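New in paranormal this month – quick one, we're running behind!

First up, the Trutinura novella bundle. 3 stories, one cursed lighthouse, a ghost captain who will not stay dead or stay out of the heroine's kitchen. Loved the second one best. Third is short, barely 100 pages, read it in one sitting on the couch.
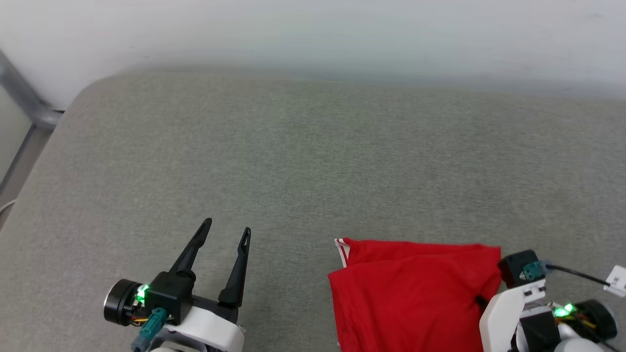 Also out: Tilwood After Dark

Shifter romance, small town, slow burn. Very slow – first kiss is chapter 15, so be warned. Worth it tho. The wolf pack politics drag a bit in the middle but the bakery scenes make up for it. Ebook only for now, paperback in March.

Florkton readers, the Saturday swap is back on. Bring up to 3 paperbacks, take home the same number. Covers can be creased, we dont mind, but please

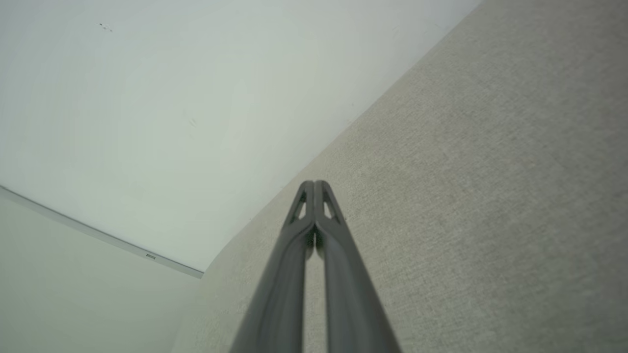
no library copies this time. Vampires go on the left table, everything else on the right. Doors open at 10.

Last thing. Kombo preorders for the witch trilogy close Saturday night, and the signed bookplates go with preorders only. Reply to this email if your code isnt working and we'll send a new one.

Next issue: demons. Lots of demons. Send us your favorites.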